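Otolau Home Chores, desktop version: a review
Keisha Strickland
2018-04-10

Otolau is a program from Hollmont that lets you try out a pair of robot arms on household jobs without buying the arms. Everything happens in a simulated room on your own computer. You pick a job, set things out on a table, and let the built-in controller have a go. I bought it with one question in mind: could I expect a machine to clear a table yet?

Installing it took most of an evening. The manual is thin and skips the graphics settings altogether. Bello Nwachukwu, who runs the user forum, sent me a settings file that sorted it out, and the program has not crashed since.

There are eight jobs in the box. I spent nearly all of March on one of them, clearing mixed clutter, and left it running overnight when I didn't need the computer. Out of 222 runs, 96 ended with everything put away. A run counts as a failure if a single item is left out or dropped, so the score is a bit harsher than I would be at home.

Boxes and cans are the easy part. The arms line up, close and lift, and if the thing has flat sides it mostly stays put. Pens are bad. Anything thin lying on the table tends to get pushed along by the fingers, and the controller will chase it until time runs out. Objects leaning on other objects are worse, as it picks the top one and takes no notice of what the bottom one does next.

It is also slow. My daughter would clear the same table in less time than the program spends on its first grasp, and she complains throughout.

The views are good. You can watch from across the room or from behind either gripper, and switch while a run is going. I used the gripper views most. The rooms are very plain and some of the objects look rough up close, but you can tell what most of them are.

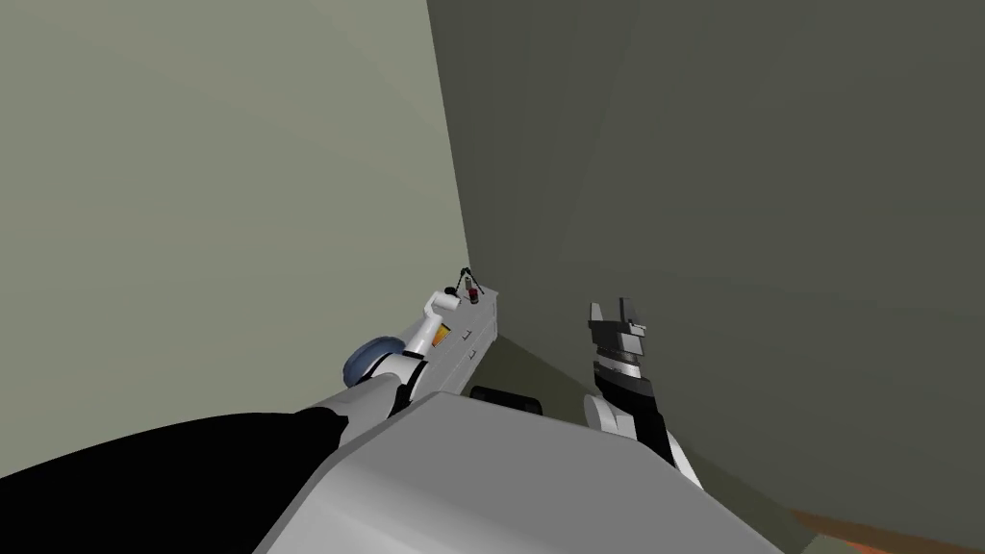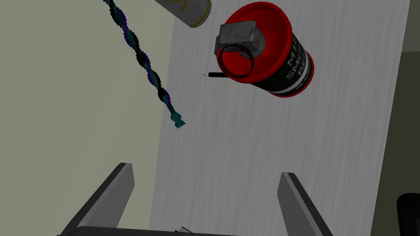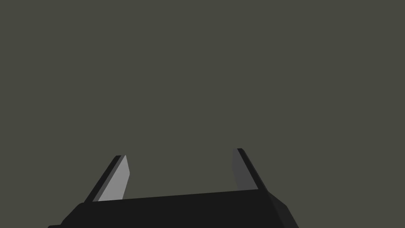 Soltstead sells a rival package with more rooms and a kitchen sink. I tried it at Remedios Tagle's house and found the menus easier, but it only gives you one arm, and for tidying I would want two.

As software, Otolau is decent and I will keep using it. The camera controls are sensible, the run logs are clear, and you can add your own objects if you are patient. I would like a proper manual and a way to pause halfway through a grasp.

As for the chores, I would not pay for the real arms on these results. A job done properly less than half the time still needs someone standing by to finish it. I'll run the clutter job again when the next version is out.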